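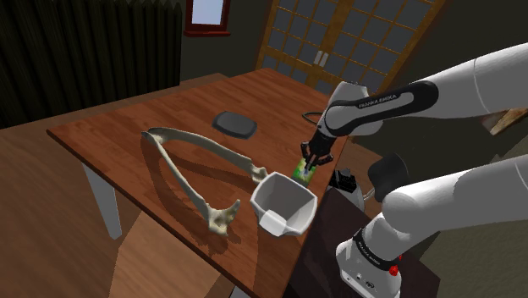 Reading time: 1 min

Notice to Staff of the Intake Room

Effective Thursday, 25 January 2018, the sorting of bequests at Umance House will be carried out by the arm. Staff will no longer handle articles directly. The jawbone, the white container and the small green and yellow item remain on the long table and are to be treated as one bequest until the register says otherwise.

The register stands at 1389 entries. Entries made by the arm will bear a number only. The column headed "Remarks," in which clerks have by custom recorded what an article made them think of, is closed.

Four clerks have asked what their duties will now be. They will sit in the chairs provided and sign at the foot of each page.

Management is aware that on Tuesday evening a remark was entered in pencil beside number 19. It reads: "My grandmother would have known whose this was." The handwriting matches that of no clerk on the rolls at Umance or at the Isum annex. The entry has been reviewed and will be allowed to stand. Pencils are to be returned to the supply desk by five.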